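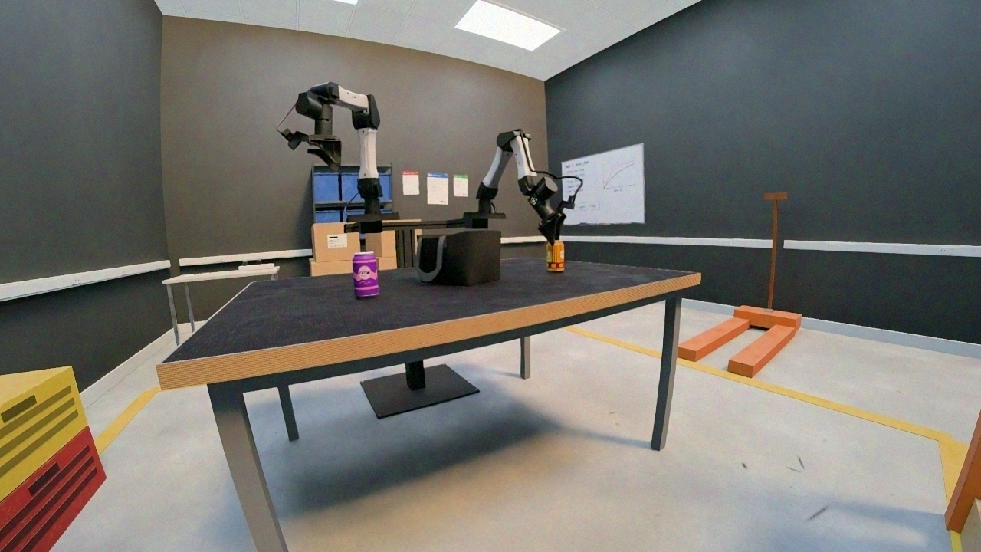 We got to the Drureo open day at 2 in the afternoon, along with what felt like half the town, and I still hadn't eaten lunch! The old bottling hall is huge (bring a sweater in February, seriously) and our guide, Annelies Nägeli, took 30 of us through at a pretty good clip. She's been there forever and knows every valve.
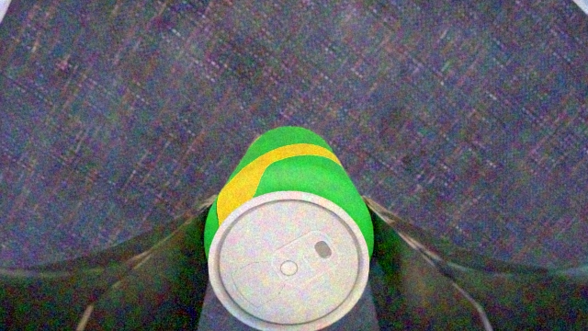
My favorite part was the spring room at the back, where the water comes up through the rock and you can hear it gurgling under the grate. My sister wanted to stay by the label archive instead, which has 893 old designs in flat drawers, and she'd have opened every single one. We finished with ginger soda and a pretzel in the yard. Parking is on the Prirkum side, next to the church.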